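1/ Our town library has put out its list of things it no longer wants, and I've read the whole thing so you don't have to. A thread from Pultwood.

2/ First up: 2000 back issues of a trade magazine called Skindier. I have read four. I still can't tell you what the trade is.

3/ Next, a county atlas they swear is from 1764. It shows Hedlund as a lake. Anyone who has tried to park in Hedlund in October will find this fair.

4/ Fruit break. I've been at this since breakfast.
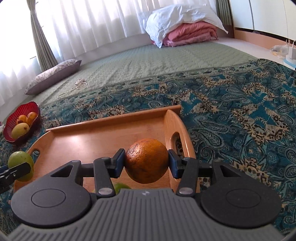 Orange up top, lime hiding below.

5/ Okay. Item 53 is "chairs, assorted." I went to see them. Assorted is doing a lot of work there. One has three legs and a sign asking you not to sit on it, which is also on the list, sold separately.

6/ They want $400 for the card catalog. The drawers come without the cards. I asked where the cards went and was told they're in a computer — the one listed as item nine, "does not turn on."

7/ Yes, I'm thinking about the card catalog. No, I don't have room. My desk is currently a tray on a patterned cloth.

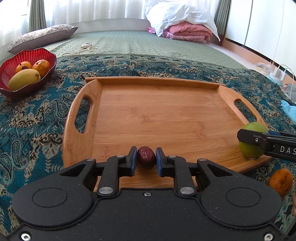
8/ Questions I've had so far:
Can you bid on the lost and found? (No.)
Is the Trivix label printer haunted? (They said "define haunted.")
Do I have overdue books? (They looked it up while I was standing there. I didn't ask.)

9/ Bids go in the shoebox at the front desk, in pencil. They supply the pencil. You have to give it back — it's item twelve.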